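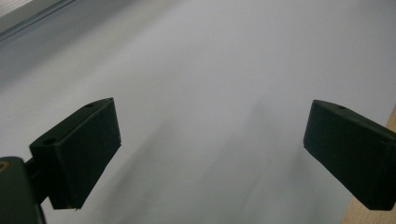
So the plan was to build a gripper you hold in your hand, with a camera looking down past the fingers, and have it done before the end of July. I did get it done in July, kind of, if you count the version where the left finger wouldn't let go of anything. I built it at the Pirnport shared workshop, at the long bench by the laser cutter, and this is my report for the summer project course. Kirsten Brøndum supervised and Saturnino Manzano let me use his printer way more than he had to (thank you!!).

## What I wanted it to do

Pick up small stuff from a table when I squeeze the handle, and record video from the finger's point of view. That's it! Later on I want the same fingers on the arm my lab partner is building, so the mount had to be something you can unscrew and move over without reprinting everything.

## Fingers

I went through four designs. The first ones were skinny and curved and looked amazing in CAD and snapped right at the screw hole. After that I gave up on pretty and made them blocky — big flat inner faces, rounded edges, and small holes along the top so I can bolt on different pads. I printed them in the dark green that was already loaded in Saturnino's printer, and the layer lines show on the flat faces. I tried sanding one set and they got slippery, so I left the next set alone.

The brackets took longer than the fingers. My holes kept coming out too tight, and I cracked two brackets forcing screws into bare plastic before Kirsten showed me how to melt in threaded inserts with a soldering iron. It took me a whole evening to get them in straight. One of them is still a little crooked and I've decided to live with it.

## The squeeze part

The handle pulls a cord, the cord pulls both fingers, and a spring opens them again. My first spring came out of a Vendex assortment box and was so stiff my hand cramped up. The second was too weak, which is how I ended up with the finger that wouldn't let go. What fixed it was a softer spring plus a washer under the left pivot, where the plastic had been rubbing.

I also moved the camera back. In the early videos you could see the tips and not much else, so I made a longer mount, and with that one both fingers stay in view when they're open.

## Testing

I did 361 pickups over one long weekend, with ten household objects: erasers, a bottle cap, a spoon, dice, that kind of thing. I counted a pickup as good if the object came up off the table and stayed up for three seconds.

- Good pickups: 284
- Worst object: the spoon, by a lot
- Best object: the big eraser
- Longest stretch with no repairs: 120 pickups, and then the cord frayed

Most of the misses were flat things. The tips are too thick to get under a coin or a spoon handle, and pushing harder just slides it away from you. I stuck rubber pads on the inner faces halfway through, so the numbers mix pads and no pads — I should've kept those separate, and Kirsten has already told me so.

My other headache was light. On a pale tabletop the camera brightens and darkens by itself whenever the dark fingers move, and the far side of the table washes out. I locked the exposure for the last batch and those videos are a lot easier to use.

## Still to do

Thinner tips, first of all. Then a better cord (Saturnino says braided fishing line, and he has a spool I can have). I also want to write the screw sizes down somewhere that isn't the back of my hand. The arm mount is drawn but not printed, and I've got the printer booked for it next week.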